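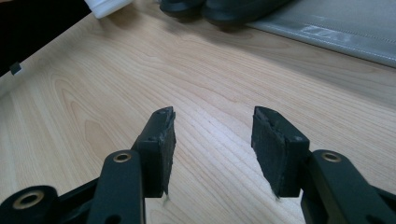 Dendex Hand Gripper, reviewed after one school year

Our robotics club at Trirnwood bought seven of these in November. They cost $179 each, and students use them to record pick-and-place tasks by hand before anyone writes code for the arm. This review covers the standard version with the black fingers.

Assembly took one club meeting. The instructions are fine until the step where the linkage arms go on, and there the drawing shows the left side only. Build the left finger first and keep it next to you while you do the right.

The linkage is the best part. The holes in the arms are ringed with brass, and after 3000 logged grasps on our busiest unit I can't feel any extra play in the joints. The fingers open wide enough for a soup can. They still close evenly.

The pads are the weak point. They have a rough, fuzzy face that holds on to plastic cups and wooden blocks very well, but the top edges chip and wear down, and fibers start to hang off the lower corners. Our students trim the fibers with nail scissors. Grip on large objects hasn't changed much. Small things like washers and pen caps are harder to pick up with a worn edge, and one team lost points for that at the Reltside meet.

Replacement pads come only as a full set with brackets, which seems wasteful. The Collet kit we had before sold pads by the pair. On the other hand, the Collet fingers bent, and these haven't.

The screws on the pad brackets are tiny. Buy spares and work over a tray.

The handle is a little large for sixth graders. Older students had no complaints, even in long sessions.

I would buy it again for a middle or high school club, with an extra set of pads in the same order. Four stars out of five.

Huguette Chauvin
6/4/19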